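Stoker 음료 코너 비품 안내입니다. 컵과 컵 슬리브는 모두 낱개 또는 묶음으로 주문할 수 있고, 재고는 매주 화요일 오전에 갱신합니다.

# Stoker 컵 세트

휴게실, 회의실, 소규모 행사장에서 쓰는 컵 구성입니다. 투명 플라스틱 컵, 종이컵, 골판 슬리브를 한 상자에 담아 보냅니다. 뚜껑과 빨대는 들어 있지 않으며 Rarkanby 뚜껑을 따로 주문하시면 됩니다.

## 투명 플라스틱 컵

무색 투명 컵입니다. 차가운 음료 전용이고 뜨거운 커피나 차를 바로 부으면 모양이 변합니다. 테두리는 둥글게 말려 있습니다.

라테처럼 우유가 들어간 음료는 마신 뒤 오래 두면 안쪽 벽에 연한 갈색 막이 남습니다. 컵을 다시 쓰려면 미지근한 물을 채워 5분 두었다가 부드러운 스펀지로 닦으세요. 철 수세미는 표면에 흠집을 냅니다. 식기세척기에는 넣지 마세요.
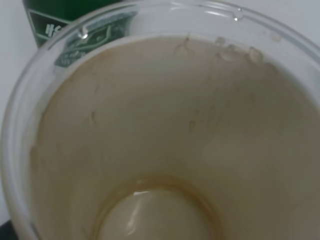 ## 종이컵과 슬리브

종이컵은 따뜻한 음료와 찬 음료에 모두 쓸 수 있습니다. 슬리브는 컵 아래쪽 절반을 감싸는 골판 형태로, 접힌 상태로 배송되니 펴서 밑에서부터 끼우면 됩니다. 흰색 컵에 파란색 슬리브가 기본 조합이고 갈색 슬리브로 바꾸려면 주문서 비고란에 적어 주세요.

진한 음료를 묽게 할 때는 물을 조금씩 붓고, 테두리 아래에 여유를 남기세요. 가득 찬 컵은 슬리브를 잡고 들어도 넘치기 쉽습니다.

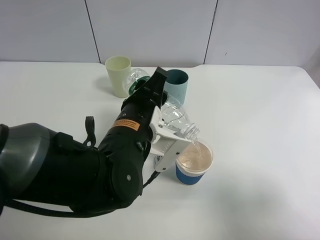 ## 구성과 주문

- 기본 상자: 종이컵 800개, 슬리브 800개, 투명 컵 30개
- 추가 슬리브: 30개 묶음
- 보관: 직사광선이 없는 건조한 곳
- 배송: 결제 후 영업일 기준 2일

젖은 슬리브는 힘이 없어지므로 새것으로 바꿔 쓰세요. 상자를 연 뒤에는 컵을 비닐 포장째 엎어서 보관합니다.

개봉하지 않은 상자는 받은 날부터 30일 안에 반품할 수 있습니다. 찌그러진 컵이 있으면 상자 옆면의 제조 번호와 함께 Stoker 비품 담당 Itzel Ochoa에게 알려 주세요. 대량 주문 견적은 Fidel Zapata가 맡고 있습니다.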